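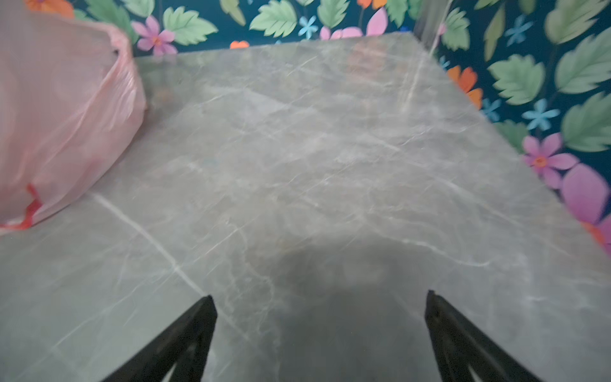
Fig. 2: Fingers open over the worktop, bag at the back left

If the gripper stops short

Mine froze with error 916 in February, fingers stuck wide apart, and I made it worse by tugging at them (don't!).

1. Press stop, then switch off at the wall.
2. Clear the worktop, thin plastic bags included.
3. Switch back on and run Home at speed 200, never 500.

Caution: keep your hands well away during Home, it moves quicker than you'd think!

Note: if 916 comes back, leave it off and ring Tundine.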